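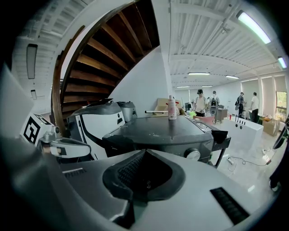
### 4.3 Loss of tracking during hand-held collection

Of the 501 demonstrations recorded with the hand-held gripper at the Tanasarn site, 33 were rejected at the pose check described in Section 3. We first put these down to fast wrist motion, as in the earlier Fimholm recordings. Going back over the rejected episodes showed a different cause for most of them, and a safety problem that we had not looked for.

The gripper estimates its own position from the wide-angle camera and the inertial unit. At Tanasarn the room has a ribbed ceiling with long, repeated panels, and a glossy floor that reflects the lights. When the operator tilted the gripper back, the ceiling filled much of the view and the tracker matched one panel line to its neighbor. The estimated path then jumped sideways by up to 5 cm between consecutive samples. Reflections on the floor gave a weaker version of the same error – the tracker followed them as if they were fixed points, and the path drifted slowly with no jump at all.

Jumps are easy to catch with a velocity limit. Drift is not, and our first filter let it through. Two of the drifting episodes reached the training set for the first policy. On the Eltico arm, that policy closed the gripper short of the target and then pushed forward with the jaws shut. In one run the arm pressed against the target fixture until the force limit stopped it. The jaw pad was torn along its rim and had to be replaced. Nobody was inside the marked area at the time.

We made the following changes before continuing.

1. The printed marker was brought into the work area, and each episode now has to begin and end with the marker in view. The two marker readings are compared with the tracked path, and the episode is dropped if they disagree.
2. The tracker ignores image features in the upper band of the view whenever the inertial unit reports a backward tilt.
3. Forward motion of the arm is blocked after an early jaw closure until an operator confirms it.

The marker check found drift in further episodes that had passed the velocity limit, and these were removed as well. After retraining, the early closure did not come back in our test runs, although the set was small and we do not claim that the fault is gone. The third change is the one we would keep even with perfect tracking, as it does not depend on where the error comes from.

![]()Figure 4 conditions apply to all runs in this section: a fisheye view from the gripper, overhead fluorescent lighting and other people present in the room. People moving in the background were checked as a possible cause, and we found no link between their motion and the rejected episodes. Kulap Ruangrit reviewed the rejected recordings and Lamduan Thongdee ran the arm tests.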